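A homewares shop in Vomness has begun charging $38 for a green cutlery tray and an hour of advice on what to put in it, and Thursday's first session drew 16 people who mostly seemed to own a tray already.

The session was run by Sotetti, the shop on the corner of Kallis Street, under the title "One Drawer, One Hour". Organiser Alina Manole told the group that the average kitchen drawer wastes 20 minutes of a household's week. Asked where the figure came from, she said it was "from experience".

Her method starts with tipping everything out. Knives, forks and spoons go in a heap to one side, and the tray is filled one kind of thing at a time, chopsticks first. Manole says long, thin items set the pattern for the rest. It's a fair point, though anyone who has tried to shut a drawer on a stray chopstick had probably worked it out for free.

The chopsticks on show were a mixed lot: plain tan, red-tipped, striped in red and black, and a silver metal one with a twisted surface. Most households will recognise the problem. Matching them up was not part of the hour.

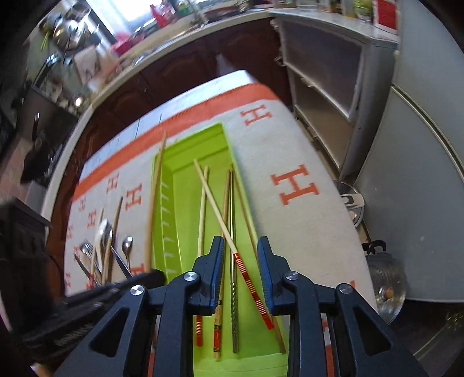

## Does it fit your drawer?

The tray is a long rectangle, bright lime green, with a narrow compartment down one side and a wider one beside it. Sotetti sells it in one size. Two people at the session said they had measured their drawers at home and found them too short, and were told the tray could "live on the bench". That rather defeats the purpose of a drawer course.

Manole also recommends laying chopsticks with their decorated ends together, so the patterns can be compared at a glance. It does look neat in the tray. Whether it survives a week of children emptying the dishwasher is another matter, and the shop has no plans to check back with anyone.

A set of follow-up sessions covering the pantry, the linen cupboard and the garage is being offered for $179. Bookings are open, but Sotetti would not say how many had been taken.
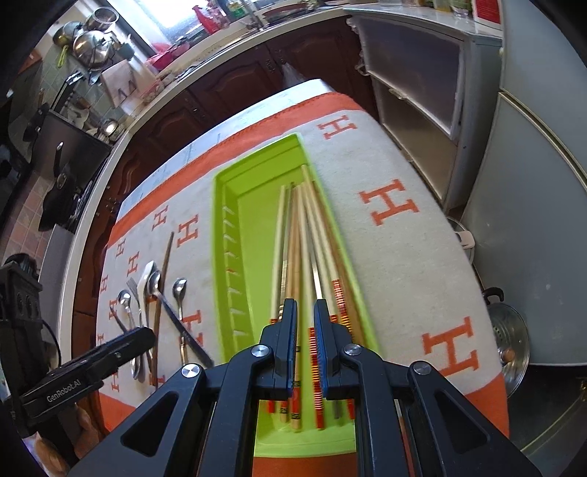 **LOCAL BUSINESS**

The council's Mwaipopo Centre already holds a household sorting morning at no charge, with tea, and lends out trays and tubs in several colours. Its organisers said they had not been told about the Sotetti course and wished it well.

Manole said the two were "completely different offerings" - hers includes a printed checklist. The next session is at 10 am in December, with the day still to be set.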